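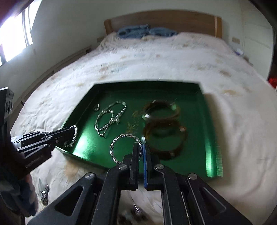

Session 4: Sorting and storing small jewelry

Home Organizing Basics, evening group. Notes by Aaliyah MacLeod, pls bring to session 5

What we covered
- one shallow tray, one surface. Bed is fine if the cover is flat enough
- everything gets spread before anything gets sorted
- types: bangles, chains, rings. "Misc" is banned until the very end

Chains first. Fine gold ones knot worst, see the tangle in the green tray. Lay flat, loosen from the middle, never pull the ends. A straight pin helps. Heavier silver links are more forgiving but pendants catch, so slide the pendant to one end before you start.

Bangles. Check the metal fittings on each (clasp, joins). The see-through brown kind scratch each other, don't stack them bare. Cloth between. Twisted or braided metal holds dirt in the grooves, soft brush only.

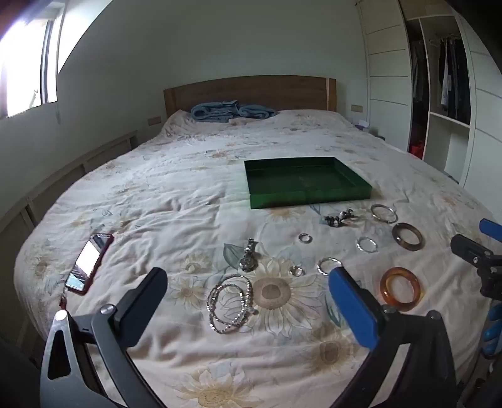 Laying out on the sheet

Tray empty, pieces in front of it. Leave a gap round each one, esp the small rings, which vanish on a floral print. Murray's tip was a plain pillowcase underneath. Good idea, do that at home.

Order for laying out:
1. large bangles to one side
2. chunky beaded type pieces near the tray
3. thin bangles and bracelets next
4. rings last, well apart

Then look at each peice and decide: keep, mend, give away. Mebrat asked about single earrings, answer is a small envelope, review in December.

Putting back
Heaviest at the back of the tray, rings at the front. Chains go in seperate bags if you have them, otherwise fasten and coil loosely. Tray not to be filled past the rim.

For next time
- sort one drawer or box at home, 80 pieces max, stop there
- write down what you kept and why (half a page)
- read Bergeron handout, section on clasps
- Jonatan has the spare brushes, ask him before class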